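Packing & Handling Forum > Equipment > Buying and budgeting

Thread: Soft fruit arm, what to put in the budget besides the arm

zewditu_t
We run a small packhouse, mostly mangoes and some papaya, and the owners want a figure from me for one robot arm on the tray line. The quote from Jelura covers the arm, a controller and a two-finger gripper. It doesn't cover a stand, guarding, a camera or anybody's time. Throughput on that line is 1,817 trays in a normal week, with the last stage done by hand. I have to hand in a budget on 11th July and I'd like it not to fall apart in the first month. What did the rest of you leave out the first time?
Zewditu Tefera

b_greenberg
Fingers. Buy more fingers than you think. We got one pair with the gripper and the pads were marked within a fortnight. Replacement sets took 3 weeks to turn up. Put four sets in the first order, they're cheap next to the arm.
Also air or electric? If it's air, is there a line near the bench already?

zewditu_t
Electric. No air at that end of the shed.

retamal_i
Guarding depends on the speed you want to run. Get the risk assessment done before you pay for fencing. We bought fencing first and had to move half of it.

For what it's worth our split was arm and controller just over half, everything else the remainder. Integration was the biggest of the "everything else". I wouldn't go to the owners with anything less than double the arm price.

cat_zuniga
Double is too much for one bench. We did ours for the arm plus about 40 per cent, no integrator. Two of us did the set-up over the winter. If she has somebody on site who can follow a manual she can do the same.

retamal_i
Then you haven't counted two wages for a winter.

cat_zuniga
They were being paid anyway. It's the quiet season. I take the point that an accountant would see it differently.

zewditu_t
I can have one person, two days a week, until the season picks up again in April. So somewhere between the two of you. Ignacio, did your integrator charge by the day or a fixed price?

retamal_i
Fixed price, with a day rate for changes. Every change was a change. Write down the fruit sizes, the tray type and the number of varieties before you sign. We added one variety later and paid for it.

reshma_m
Coming at this from the trials side. I'd leave the integrator and the fencing alone for now and ask for a small trial budget first. Rent or borrow an arm for a month, buy a wrist camera, and find out if the gripper you've been quoted can hold your fruit. If it can't, everything in the Jelura quote after line one is wrong.

We did this at Mokoena. The month cost us less than the delivery charge on the arm we nearly bought. Our list:

1. Arm rental, one month
2. Gripper with plain fingers, plus one padded set
3. Wrist camera and bracket
4. White panel for the background, grid drawn on with a marker and a ruler (badly, in our case)
5. Fruit. Budget for it as stock you won't sell. We went through 138 mangoes.

Booker is right about fingers but I wouldn't order four sets before you know the shape you want.

b_greenberg
Fair. Four sets of the wrong finger is no use.

cat_zuniga
What's the grid for? We never had one.

reshma_m
Gives you something to compare against when you go back through the pictures. You can see if the fruit has shifted between one and the next. Doesn't need to be neat. If you want measurements off it then yes, get one printed.

Wrist view with the plain fingers, so Zewditu can see how much the camera gets at that distance. The tip is against the lower left of the fruit. You only see part of the mango, so if you want the whole fruit for grading you need a second camera further back, and that's another line in the budget. Look at the glare on the shoulder as well. It sits on the skin as a big pale patch, and on a shiny fruit it could hide a mark. The two dark spots on this one show up fine because they're clear of it. I'd put a diffused light on the list.

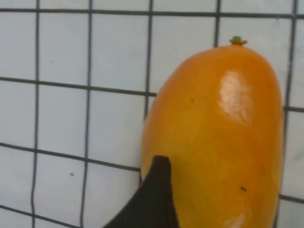
Re: second camera and lighting

zewditu_t
That's useful, thank you. I had one camera down and no lighting at all. Is the second camera the same type?

reshma_m
Doesn't have to be. Ours is a fixed one on a post, bigger and a bit dearer. The wrist one has to be small and light. The light was 300 with the diffuser and the post was scrap.

retamal_i
I disagree with grading on the same arm. Keep grading upstream where you have room and let the arm place fruit in trays. Then you don't need the second camera.

reshma_m
If she has grading upstream, yes. Zewditu?

zewditu_t
Two people at a belt. The owners would like the arm to do some of it but I hadn't promised that.

cat_zuniga
Don't promise it. Put it in as a separate stage with its own figure. Ours went in with Trasuda as phase two and we still haven't asked for the money.

b_greenberg
Also check the service contract. Kudlow wanted 433 a visit from us and travel on top. Ask whether the first year is included, and get the answer in writing.

zewditu_t
Right, I'm going to split it. Stage one is Reshma's trial list with the diffused light added, one month, and my one person two days a week with the wages shown. Stage two is the arm, guarding after the risk assessment, two sets of fingers and a year's service. Grading goes on a page of its own with no figure yet. Does anybody have a rental firm they'd use again?

retamal_i
Put the wages in both stages and I've no complaints. I'll send you our rental contact by message.

reshma_m
Ask them if the bracket comes with the camera. Ours didn't and we lost four days waiting for one.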